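Counter Displays — Snack Layouts
Nallard showroom, May 9, 2022

The layouts on this page were assembled by Mounir Bensaid for the Falton counter range. Stock is grouped by shape: bottles on a stepped rack, flat packs in trays, soft bread items in a basket. Layouts changed since February carry a new sheet number.
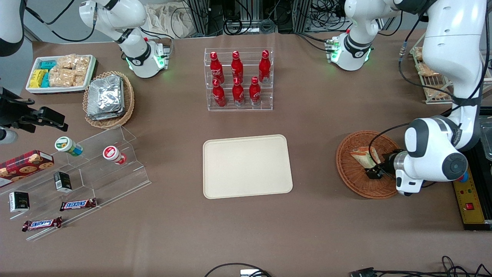 Clear acrylic is specified for the rack so that the lower row does not hide behind a solid riser. Bottles stand in two rows of 3, back row on the higher step.

Sheet 13. Wicker basket for wrapped bread; white rectangular tray for bars and crisp snacks. The beige tray has a raised rim and rounded corners — it stays at the center and is filled last.

Rack and tray dimensions are in the Zutska parts list.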